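Rarnerville Household Surface Cleaning Survey
Data card, release 13

Summary

The Rarnerville Household Surface Cleaning Survey records how residents of the Rarnerville district clean and maintain hard horizontal surfaces in the home: kitchen benches, dining tables, laundry tops and desks. The data set is maintained by the Korletey Centre for Domestic Practice and is released to researchers, local councils and product standards bodies. It contains responses from 113 households, each of which completed a cleaning diary and a closing questionnaire.

Contents of the release

households.csv - one row per household, with dwelling type, number of occupants and tenure
surfaces.csv - one row per surface, with colour, finish, age in years and room
diary.csv - one row per cleaning event, with method, product category and duration in minutes
closing.csv - answers to the closing questionnaire
codebook.txt - variable names, permitted values and missing data codes

All files are encoded in UTF-8 and use commas as separators. Free-text answers are enclosed in double quotation marks. Dates within the diary file have been replaced by a day number, counted from the first entry made by each household.

Collection

Households were recruited by letter from the Bruvora and Venach areas of the district. Of those that enrolled, 89 completed the diary without a gap of more than two days; the remainder are flagged in the column diary_gap and may be excluded where continuity is important. Participants received a printed diary and a reply-paid envelope. A telephone line was available during business hours for those who preferred to give their entries verbally.

A cleaning event was defined as any deliberate action to remove dust, residue or marks from a listed surface. Clearing objects from a surface without wiping it was not recorded. Where two surfaces were wiped in a single pass, participants were asked to make a separate entry for each.

Surface condition codes

Each surface was rated by the participant before the first diary entry and again after the last. The scale runs from 0 (no visible marks) to 4 (marks over most of the surface). Colour and finish are recorded separately from condition, as respondents tended to rate pale matte surfaces more severely than dark or patterned ones.

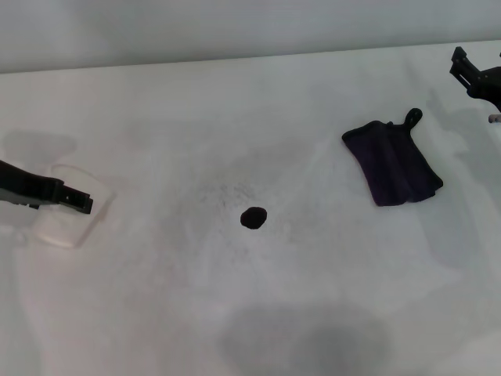
Figure 1. White matte tabletop with grey smudges and faint streaks.

The ratings are subjective and have not been adjusted. Analysts who wish to compare households should use the change between the two ratings in preference to either rating alone. A second rating by a trained assessor is available for 36 surfaces and is stored in the column assessor_code. Agreement between participant and assessor was good at the lower end of the scale and weaker at codes 2 and 3, which participants often used interchangeably.

Known limitations

Renters are under-represented, particularly in Venach. Product categories were self-reported, and the category "general spray" is likely to include some disinfectants. Durations under one minute were rounded up by many participants, and totals should be treated with caution. Households with commercial cleaners were not eligible.

The diary did not ask about cloth type in the first collection round. The variable cloth is therefore blank for those households and should not be read as a negative answer.

Privacy

Street addresses, telephone numbers and names were removed before processing. Free-text answers have been reviewed and identifying details replaced with the marker [removed]. Users must not attempt to re-identify participating households or to link the release with property records.

Licence and access

The data may be used for non-commercial research and for public programmes. Redistribution of the full files is not permitted - please direct other users to the Centre. Requests for access are assessed monthly, and applicants should enclose a one-page outline of the intended analysis.

Version notes

Release 13, issued 4th April, corrects the room labels for laundry tops in surfaces.csv and adds the assessor ratings. The next release is planned for May and will include revised product categories.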